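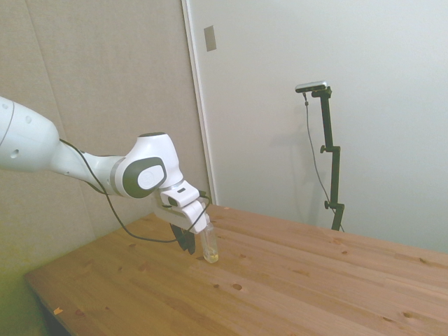

Small clear bottle with a little pale yellow liquid left, on the pine table.

The last spoon of oil: small bottles on the kitchen table

In our kitchen there is always one bottle that is almost finished. Cooking oil, lemon juice, vinegar, dish liquid, it does not matter. It stands for weeks because it is too full to throw away and too empty to be useful. After many years of this I have some habits, and I write them down here for readers of the Plotley household pages.

Getting the rest out

Thick liquids, such as dish soap or syrup, come out better when the bottle is warm. Put it with the cap closed in a bowl of warm water from the tap for 5 minutes. Do not use boiling water, a thin plastic bottle will bend and after that it never stands straight again.

Then turn the bottle upside down in a coffee mug, with the cap still on, and lean it on the side of the mug. I leave mine overnight. In the morning you open it over the pan or the new bottle and all goes out at once, so be ready with a cloth.

For salad oil I do a different thing. I put vinegar, mustard and salt directly in the old bottle, close it and shake. The dressing is made and the bottle is already half clean.

Please do not pour old oil on top of new oil. If the old one smells like crayons or old nuts, it will spoil the taste of the full bottle also. Smell first, always.

Washing a bottle with a narrow neck

A brush does not enter, so you need something that moves inside. One spoon of dry rice, one drop of dish soap, warm water up to one third. Close and shake strongly, then pour out through a sieve to keep the rice out of the drain. My sister-in-law in Hollis uses crushed eggshell and it works too, but the small pieces like to stay in the corners.

Rinse until no more foam comes. Let it dry with the neck down but not flat on the counter, air must come in. I use the cutlery basket of the dish rack. It can take a full day, and if you see fog inside, it is not ready to be filled.

I keep a bottle only if it had food in it before. Bottles from cleaning products I never use again for food, even when they look very clean.

Labels

Write what is inside before you fill, when the outside is dry and has no grease. Masking tape and a pencil are enough. Clear bottles are nice for seeing the level, but oil, apple juice and some cleaners have nearly the same yellow color. A bottle without a name goes to the trash in my house, I don't taste it to find out!

About the pine table

Pine is soft and it drinks oil quickly. Under every bottle I put a saucer or a jar lid — the ring on the wood comes from the drop that runs down the outside. If it already happened, cover the spot with baking soda, wait one hour, brush it away and repeat if needed. An old stain will become lighter but maybe not disappear.

Wipe along the boards and not across, otherwise the crumbs go in the joints. For these joints I have an old toothbrush.

On Monday I look through the shelf and take out all bottles with less than a finger of liquid. They stand on the table until they are used up. Last January there were 19 of them, and it was a week with a lot of salad.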